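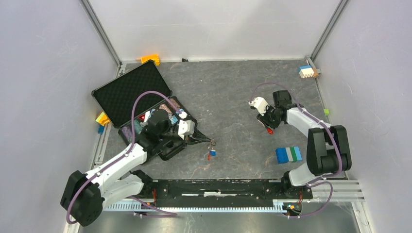 ## 4. House rules for running both arms together

Right, so you've got the Lostwood cell bolted down and both arms homed (if you haven't, go back to section 3, I'll wait). Before you start passing things from one gripper to the other, please read this bit all the way through. I wrote the first version with Assunta Galli after a long week of bent fingers at Sellevmont, and we've been adding to it ever since, mostly when one of us did something silly.

### 4.1 Before you switch the motors on

1. Walk around the enclosure once. Look along the front rail for tools, screws, coffee, whatever you left there yesterday.
2. Check the cable on each arm with the power off. Move the arm by hand through its full reach and watch the loop the whole way. It should have slack at every point and never drag across an elbow.
3. Put the stop button where your free hand is. Left-handers, move it! The bracket only takes a minute to swap over.
4. Open Stitia and load the two-arm profile. The speed limit should read 40 per cent. If it says anything else, somebody's been tinkering, so reload the profile before you go on.
5. Tell whoever's in the room that you're going live. Out loud, please, a nod doesn't count.

**Caution:** Hands stay outside the walls whenever the motors have power. That goes for "just nudging" a block back into place too. Cut the power, nudge it, stand back, power up again.

### 4.2 Picking up small, tangly things

Blocks are easy. Key rings and wire loops are where people come unstuck, and I include myself in that.

1. Bring the gripper in slowly and stop just above the surface. Check the wrist camera before you go lower.
2. Close on the metal, and leave tags and tabs out of the grip if you can. Plastic slips, and it marks.
3. Close until the fingers touch the part, then stop. My grip setting for rings is 12 in Stitia, and I've never needed more.
4. Lift a little way and pause. If something else is coming up with it, lower the lot and open. 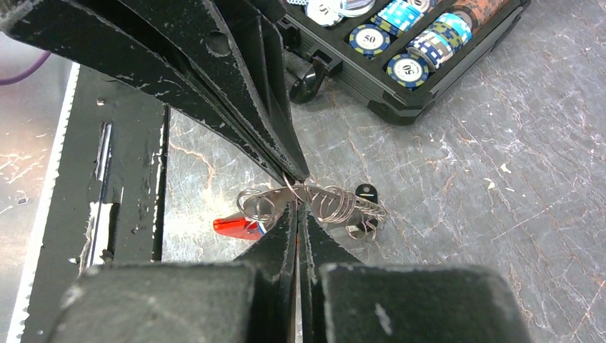 *Fig. 4-1. Key rings at the fingertips, seen from the wrist. The red tag and the black one are both clear of the grip.*

**Note:** Don't yank a tangle apart with two arms. I know it's tempting, and it's a brilliant way to set off error 2111 (overload on a wrist joint). If you do get 2111, let both arms rest, open the grippers one at a time and clear the error from the Stitia front page.

### 4.3 The handover

Our rule here is dead simple: one arm moves, the other one holds still. Decide which is which before you begin and stick to it. Aurelio Carrillo calls them the giver and the taker, and the names have stuck with everyone who's trained on the Tovar bench.

1. Move the giver to the meeting spot, well up off the floor of the cell, and park it.
2. Bring the taker in from its own side. Never cross one forearm over the other.

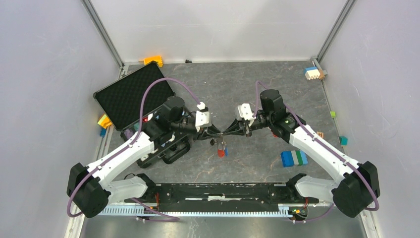 3. Slow right down for the last bit. I drop to the creep setting once the tips are a finger's width apart, and I'd rather you did the same, even if you're feeling confident.
4. Close the taker. Wait a full breath. Open the giver.
5. Back the giver straight out the way it came before the taker goes anywhere.

If the part hangs down on a wire or a string, give it time to stop swinging between steps 1 and 2. And if you lose sight of which fingers belong to which arm (easily done in the wrist view), stop and look at the wide camera instead of guessing.

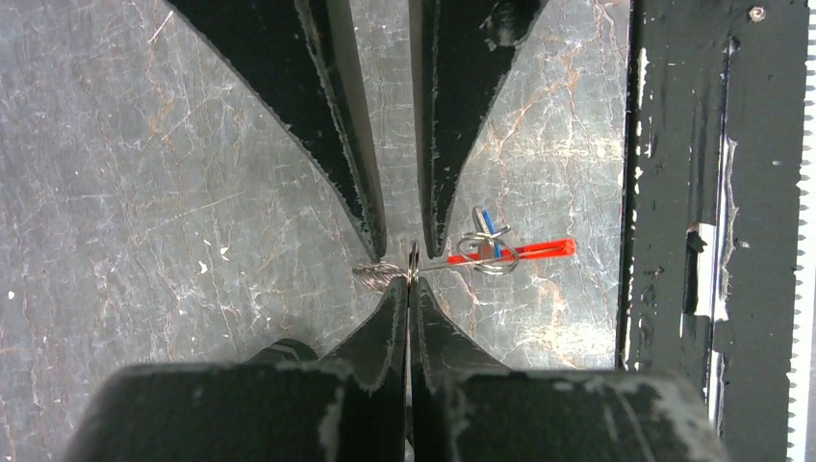
*Fig. 4-2. Two pairs of fingers close together, with one ring upright at the tips of the lower pair.*

### 4.4 Fingers and wear

Scuffed paint on the fingers is fine. Bent tips aren't. Have a look at them at the end of every session, and write the cycle count in the log while you're there. I swap mine at around 3000 closes, or sooner if the tips no longer meet evenly. Always change both fingers on a gripper together, then redo the zeroing in 3.6 before you run anything else.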